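现场音乐活动管理 第六讲 讲义
小型演出的舞台换场和声音准备

授课：Thilini Munasinghe
更新：2026年3月5日

上课之前请先读完第五讲关于合同附件的部分。今天不再讲合同，只讲演出当天舞台上发生的事情。

一、什么是换场

换场是指前一个乐队结束最后一首歌，到下一个乐队开始第一首歌之间的时间。观众觉得这段时间是休息，工作人员却觉得这是一天里最忙的时候。在小场地，换场常常没有专门的人负责，所以舞台监督必须自己写一张换场表。

换场表至少写四项：乐队名字、上台时间、需要的通道数、哪些器材共用。共用器材一般是鼓和贝斯音箱。镲片、军鼓和踩锤由鼓手自己带，这一点请在演出前一周用邮件再确认一次。

二、例子：Karunaratne 音乐厅的冬季专场

去年12月，我和 Kamlesh Singhal 一起做过一个晚上的专场，一共6个乐队，舞台不大，只有2个楼梯口。主办方 Numier 给我们的时间表把每次换场都写成同样长度。这个写法看起来公平，但是实际上不合理。键盘多的乐队需要更多时间，一个人弹吉他唱歌的演出者需要的时间很少。

Kamlesh 的办法是把简单的演出放在两个复杂的乐队中间。独唱的人在台前表演的时候，后面的鼓台可以先摆好，用黑布挡住。这样我们在晚上省下了约43分钟，最后一个乐队没有被迫减歌。

请注意，这个办法有一个条件：台前的演出者必须事先同意。有的歌手不喜欢身后有人走动，这种意见应该尊重。

三、试音的顺序

一般先给最后上台的乐队试音，然后倒过来进行，第一个上台的乐队最后试音。这样他们的器材已经在台上，可以直接开始演出。如果有乐队迟到，不要让其他乐队一直等，先试下一个，再给迟到的乐队安排只检查线路的短时间。

数字调音台可以保存场景，每个乐队存一个，名字写清楚。Asnakech Hadgu 上次来课堂时提醒过，保存以后要再调出来看一遍，她见过存错位置的情况。

四、返送音箱

返送的问题占了试音时间的大部分。建议先问主唱想听见什么，再问鼓手，其他人放在后面。每次只改一个声音。乐手说“大一点”的时候，请问清楚是哪一个声音要大一点。
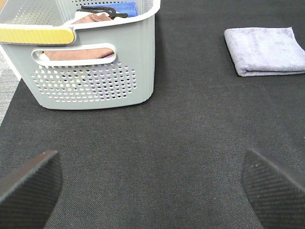 返送音量太大时容易产生啸叫。这时候不要马上把整个音量拉下来，应该先找到是哪一个话筒，检查它的位置和方向，然后再用均衡器处理。能够搬动话筒解决的问题，就不要用均衡器解决。

五、作业

Gernudo 音乐节的小舞台资料已经放在课程网页上。请你们两人一组，为这个舞台写一张换场表，并附上不超过2000字的说明。说明里要回答：

为什么选择这个演出顺序；
哪些器材共用，由谁提供；
如果第三个乐队迟到，怎么改。

Wikemura 乐队的技术要求单里有一处和舞台图不一致，请找出来，并写明你会向谁询问。

作业交给助教 Roya Arabzadeh。表格请用普通电子表格格式，不要交截图。下一讲由 Lakmal Mollah 讲灯光，请带上今天的换场表。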